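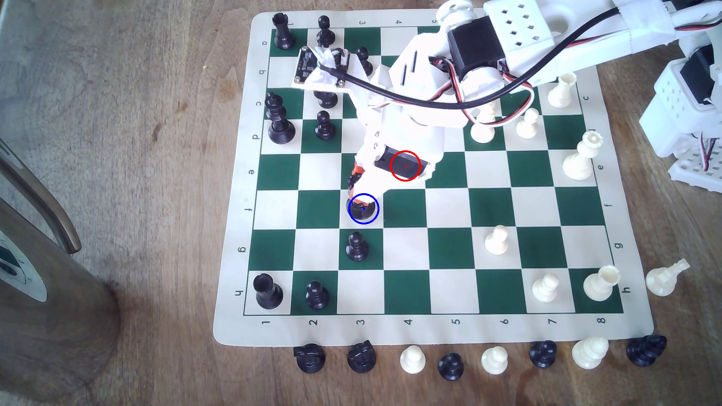
Household robot arms

Household robot arms are small jointed arms meant for jobs around the home: tidying, sorting, setting a table, putting a game back in its box. I've followed them for eight years, mostly from my own kitchen, so take this entry as a fan's view (a fairly patient fan!).

Can they do chores yet? Some, slowly. Picking up one piece from a crowded chessboard is a fair test, I think, as the fingers have to close on a king or a pawn and leave its neighbours standing. Clearing a table asks for the same care, only with cups.

Katia Colombo and Elango Raju ran the Temwood trials in Zaltorley, where an arm was given 20 small objects to put away. It managed 13 on its best Wednesday and took over 2 hours, and I still clapped. Spoons went well. Socks were dreadful – anything floppy is.

Shop floors are kinder. At Fillside the trays arrive in the same spot every time, and Meron Yilma told me her packing arm hardly needs watching before lunch. A kitchen worktop never looks the same twice, and that's where most of the trouble starts.

Printed parts have made home building much cheaper, and plenty of people begin with a kit and a board game. Samuele Mazza's notes on finger shapes are the ones I'd read first.

See also: Grippers; Monti arm; Table clearing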